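Up at six and out before breakfast, as the coach to the Pleviveo open day left from behind the station and the driver had said he would not wait. I had a roll and a banana in my bag and ate both before the motorway. Rain most of the way. I read the programme twice and marked the talks I wanted, then missed the first one anyway because the queue for badges went out of the door.

Pleviveo have two floors of an old print works. Downstairs is the usual thing, a big arm behind a fence moving boxes from one belt to another. It was doing 31 boxes between pauses, which the guide was pleased with. Somebody asked what it cost to run and did not get much of an answer. Upstairs was better. They had the hand-held grippers laid out on benches and visitors could have a go, one at a time, for 3 minutes each.

I picked up a sponge, a cardboard tube and a roll of tape. The roll of tape got away from me twice. The fingers are lighter than they look and you have to squeeze later than you want to. My wrist ached by the end of it. The woman after me was far better and had clearly done it before.

Lunch was soup and a cheese sandwich. Talked to a man from Dridum about grip pads. He thinks soft pads wear out too fast to be worth the money, and he may be right, but he sells hard ones. Bought a notebook at the desk and left my umbrella under the chair. Coach back at four, home by seven, feet sore. 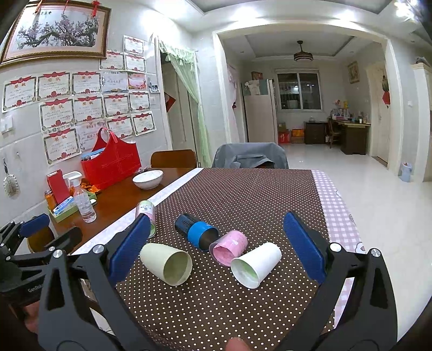 Sasa, November

Second visit, and a smaller one. We sat down to it in the evening, with the dark already at the window. The work is cups. They go on their sides on the spotted brown cloth, paper ones and harder ones together, and you bring the two blue pads in from either side. I had expected the paper cups to be the easy part. They are so light that the first pad to touch pushes them away, and if you press harder to make up for it they go out of shape. The pink cup was simpler.

I was told a full set is 1,000 picks. I managed 30 before I asked for a rest, and I don't think all of those would count. The trick, as far as I could follow it, is to line up with the length of the cup first and close slowly – I kept coming in crooked and then correcting. Must ask whether the left-handed get on any better with it.

Tea afterwards, and a long talk about whether any of this will be in kitchens soon. I said ten years. The others said less. Wrote up my notes before bed, and must send the Abdel Rahman leaflet on to the office with the Pleviveo one. Also ring about the umbrella.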